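Delyth Pumphrey @delythp
5/13/22
Right, a thread on learning to swim at 44, as so many of you asked after my moaning last week

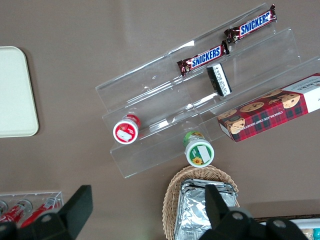 How long before you can do a full length?
Took me nine lessons, and I held on to the side twice on the way.

I go to the baths at Florton. Lessons are £129 for the term, goggles extra, and they let you pay in two goes if you ask at the desk

My teacher is Sewwandi Miah and she is SO patient. First two weeks all we did was blow bubbles and float on our backs (ears under, which I hated)

Breathing is the hard bit! I kept lifting my whole head up like a seal and my legs sank every time. Look at the wall sideways, one eye in the water

Get a costume that fits. Mine was an old holiday one and it filled up like a shopping bag

I can do around 200 metres now with rests. Asanka Sivakumar from my group is already on 1000, the show-off

New beginners' term starts in September, evenings only. Bring a pound for the locker, you do get it back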